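Fillomska : avis de patients sur les soins des gencives

Publié en janvier par l'équipe Brurkari

# Contenu

Fillomska réunit 800 avis écrits par des patients de 16 cabinets dentaires, entre Tam et Piten. Chaque ligne contient un texte, une note et le type de soin (détartrage, greffe, surfaçage).

# Préparation

Nous avons supprimé les noms et les adresses. Les avis de moins de 18 mots ne sont pas gardés. Environ 181 textes ont une note manquante ; le champ reste vide.

# Limites

Les patients contents écrivent plus souvent. Ne pas utiliser pour comparer les cabinets.
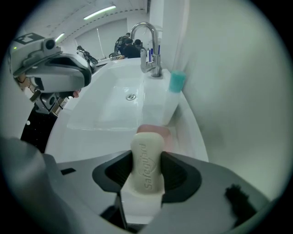

Savon beige de marque Safeguard, un savon rose pâle derrière.

# Licence

Usage libre pour la recherche, avec mention de Brurkari.

16 partages · 2 commentaires

molaire_b : Le champ « soin » est parfois au pluriel, est-ce voulu ?

brurkari : Non, nous corrigerons dans la prochaine version.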